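Open Fingers

The robotics club at Husstead met in the old needlework room, and the tables had been left behind when the sewing machines went. They were good tables, pale and heavy, and Mr Eskola did not allow drinks on them.

Kyrylo Zinchenko joined in December, when everyone else had already been sorted into teams. Mr Eskola looked at his list and then at the three girls by the window.

"You can go with them," he said. "They're short of a pair of hands."

The girls were called Bryony, Adaeze and Mair. They were entering the Cistport Schools Handling Trial, where a robot had to pick up things it had not been told about beforehand and put them on a tray. It learned by being shown. Somebody held the gripper by its handle, with the camera running above the fingers, and did the job by hand over and over, and each go was saved as a run. Their target was 300 runs. They had 79.

"It's boring," said Adaeze. "You might as well know now."

"I don't mind boring," said Kyrylo.

She gave him the gripper. It was heavier at the front than he had expected, and the trigger was stiff. When he squeezed, the fingers came together, and when he let go they opened. He did this a few times. Bryony put a cotton reel on the table and he picked it up and dropped it.

"Slower," said Mair, who sat at the laptop. "It copies everything. If you snatch, it'll snatch."

He picked the reel up slowly and put it on the tray. Mair pressed a key and wrote a number in the book.

That was how they went on. Bryony chose the objects and laid them out, Mair minded the laptop and the book, and Kyrylo and Adaeze took turns with the gripper, changing over when their wrists ached. They did cotton reels, a glue stick, a bath plug, a wooden spoon and a toy sheep. The sheep was difficult on account of its legs. Bryony would turn it a little each time and stand back, and whoever had the gripper would have to think again.

Kyrylo found he was good at it. His grandfather had mended watches in a shop on the ground floor of their building, and had let him hold the tweezers when he was small. You rested the heel of your hand on something. You breathed out before you closed. He did not say any of this to the others, but Adaeze watched him and after a week she was resting the heel of her hand on the table too.

By the end of term they had 121 runs, and Mr Eskola let them try the first training. It took all night on the machine in the server cupboard. In the morning, before registration, they mounted the gripper on the arm and put a cotton reel in front of it.

The arm went down, stopped above the reel, closed its fingers and lifted. It carried the reel to the tray and let go. Bryony screamed, and a Year Seven looked in through the door.

"Again," said Mair.

It did it again. It did the glue stick and the bath plug, and it knocked the sheep over but got it at the second attempt. Then Bryony cleared everything away so that she could fetch the spoon from the cupboard, and while she was gone the arm went down to the bare table, closed its fingers, lifted, carried nothing across to the tray and let it go.

They all watched it. It went back and did it again.

"Turn it off," said Adaeze.

"It thinks there's something there," said Mair.

"It doesn't think anything," said Mr Eskola, who had come in with his coat still on. "What have you shown it?"

"Picking things up," said Mair.

"And what else?"

Mair looked in the book, although she must have known what was in it. Every run in it was an object going from the table to the tray.

"There's an empty table in the Trial," said Mr Eskola. "Third round. They clear it, and you lose marks for every grab. It's in the rules, page two." He hung his coat on the hook. "Promorov went out on it last year."

Promorov College had won the three years before that, and had matching fleeces.

They talked about it over the holiday, mostly by message. Bryony thought they could write something that made the arm stop if the table was a plain colour. Mair said that would be cheating and wouldn't work anyway, as the Trial tables might be any colour. Adaeze said the answer was obvious and they were all avoiding it. They would have to record runs with nothing in them.

"How do you do a run with nothing in it?" Bryony wrote.

"You go and look," Kyrylo wrote back. It was the first message he had sent to the group, and he took some time over the spelling.

When term began he showed them what he meant. He held the gripper over the table with the fingers open. He moved it slowly across, as if he were looking for the sheep, and tilted it to see a bit more of the left side, and then the right. He kept his finger off the trigger. After a while he brought it back to where it had started and held it still.

"Is that it?" said Bryony.

"That's it."

"How did you know when to stop?"

He thought about that. "When I was sure," he said. 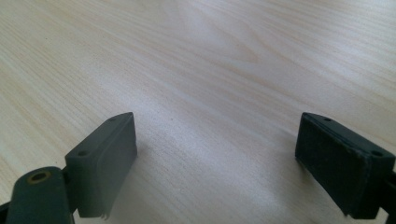
Mair wrote it in the book. Under "object" she put a dash, and under "result" she hesitated, and then put another.

It was harder than picking things up. Adaeze lasted four runs before she said it was making her feel odd. The trouble was that the hand wanted to do something. If you held an open gripper over a table for long enough your finger crept to the trigger without being asked, and then the fingers twitched inwards and Mair said "No" and the run had to be thrown away. Bryony tried, and was worse than either of them. She closed on nothing three times and went to sit down.

Kyrylo did most of them. He did them after school, when the light had gone from the windows and the lamps were on, and he did them at lunch. Mair stayed with him because somebody had to press the key. She ate crisps out of the packet with a pair of chopsticks to keep her fingers off the laptop.

"What do you think about?" she asked him once. "When you're doing the empty ones?"

"The wood," he said. "It has lines. I follow one and then I follow another one."

"Do you ever think about home?"

He moved the gripper across the table and back.

"Sometimes," he said. "My grandfather's bench had lines like this. When he lost a screw he did the same. He didn't touch anything. He looked over all the bench first, from one side to the other, and only then the floor." He brought the gripper home and held it still. "You can press now."

She pressed the key. She had forgotten that it was recording, and it occurred to her that if the camera had been saving sound, their voices would have been on it, and the arm would have had to learn that as well.

They reached 300 late on a wet afternoon, with a bath plug. Adaeze did the last one, and she did it properly and without any fuss, and then she put the gripper down on its stand and shook out her hand. Mr Eskola copied everything on to the machine in the server cupboard. He wrote "Husstead, 1/16/25" on the label, the American way round, and Bryony told him so, and he said the Trial was run on American software and that was how it liked it.

None of them slept much. Kyrylo's mother heard him in the kitchen and came to see what was wrong, and he told her that a robot was learning to look at a table. She asked if it was for marks. He said no, it was only a club.

In the morning they put the gripper back on the arm. Adaeze wanted to begin with the sheep, but Mair said they should do the worst thing first, and so they left the table clear. Bryony held her own hands behind her back.

Mr Eskola pressed the button.

The arm went down. The fingers were open. It moved across the table slowly, and tilted a little to the left, and then a little to the right. It went on a bit further than Kyrylo would have gone, to the very edge, and he found he was holding his breath and let it out. The arm came back to where it had started.

It stayed there. The motors hummed. Out in the corridor the bell rang for registration, and people went past with their bags.

"Do we stop it?" Bryony whispered.

"Wait," said Kyrylo.

They waited. Then Mair reached across for the book and turned to a new page, and Adaeze went to get the sheep.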